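# Chapter 7: Paved Ground and the Approach to a Building

The ground outside a public building is rarely given the attention paid to its walls and windows. It is nevertheless the first part of the property that most visitors use. Students who will one day plan, maintain, or inspect such sites need to understand how a paved approach is laid out, how it meets the planted ground beside it, and how it is used by people who are not simply walking to the door.

This chapter considers the outdoor approach as a single piece of work, from the edge of the property to the foot of the building. It assumes that the reader has completed the chapter on site drainage. Terms printed in bold are defined in the glossary.

A long approach has at least two edges and a surface. The edges may be hard, such as a **curb**, or soft, such as grass that meets the slab directly. Many sites use both. A curb with a hedge behind it gives a firm line and keeps foot traffic off a bank, while an open lawn on the other side allows the path to widen without a visible break. 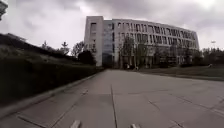

## 7.1 Slabs and Joints

Concrete shrinks as it cures and moves with changes in temperature. **Joints** are placed so that this movement takes place along planned lines and the slab does not crack at random. A joint that follows the center of a path also serves the eye, as it draws attention toward the entrance.

Joints that cross a path at an angle need more care in planning. They often mark the point where one area of paving was set out to a different line from the next. Natalina Pace, in her course notes for the Wadlow training program, advises students to draw every joint on the site plan before any other surface detail is added.

Stains and dark patches should be recorded separately from cracks. A stain may call for cleaning only – a crack that crosses a joint calls for a closer inspection.

## 7.2 Objects Left on Paved Ground

Open paving attracts storage. Equipment, vehicles, and materials may be set down for an afternoon and remain for a season, often under a cover. 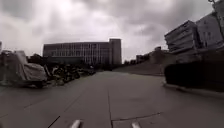
A covered object should be entered in the site record with its position and the name of the department responsible for it. The cover must be secured at its lower edge, and the clear width of the path beside it should be measured. At the Šimek campus studied later in this chapter, the survey led by Dušan Machala listed 351 separate entries, and two of the longest concerned items whose owners could no longer be traced.

## 7.3 Bicycles Along the Edge

Bicycle parking is commonly placed at the side of an approach, where riders can reach it without crossing the main flow of walkers. A single row along one side keeps the center open.
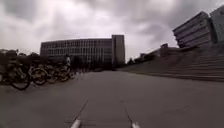 The depth of the row matters as much as its length. Handlebars and baskets extend beyond the wheels, and bicycles parked at uneven angles take up more of the path than a plan may suggest. Clear width should therefore be measured from the outermost bicycle, at the busiest hour of the day.

Trees near a parking row offer shade and some shelter, but they also drop leaves and sap. The maintenance schedule should provide for sweeping in October and again in November.

**Before you continue,** review the site plan symbols in Appendix B. Section 7.4 applies them to the approach at Šimek.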